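How to report suspected cruelty to a horse or other animal

Giddale Animal Welfare Office
Updated Jun 27, 2023

Anyone in the district may report an animal that appears to be injured, neglected or ill-treated. If an attack is taking place, call the police first. Do not step in yourself – a frightened horse can cause serious injury.

Step 1. Write down what you saw, with the place and the time. Record the colour and size of the animal and any markings or ear tag. 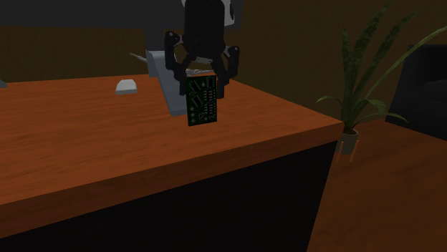 A green circuit board held upright over a wooden desk.

Step 2. Keep any video or photographs in their original form. Please do not post them online before an officer has spoken to you.

Step 3. Ring the Hawthorne desk on extension 1282, or send the form to Solange Gagnon, Reports Officer. You will be given a reference number, which you should quote in all later contact.

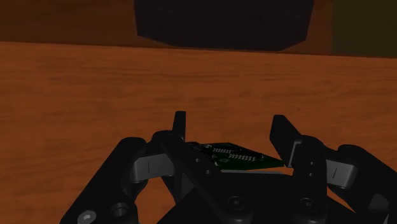 Written notes should be set out so that an officer who was not present can follow them. Give each observation its own line and keep opinion separate from fact. Plain wording is enough: "small green circuit board, orange-brown wooden surface" is a usable entry, and "brown mare, lying down, left side of gate" is equally so. Statements should not exceed 300 words.

Step 4. Sign the statement and keep a copy. Reports may be made anonymously, but an unsigned statement cannot normally be used in court.

Forms are also held at the Ruro branch, which is closed for part of August.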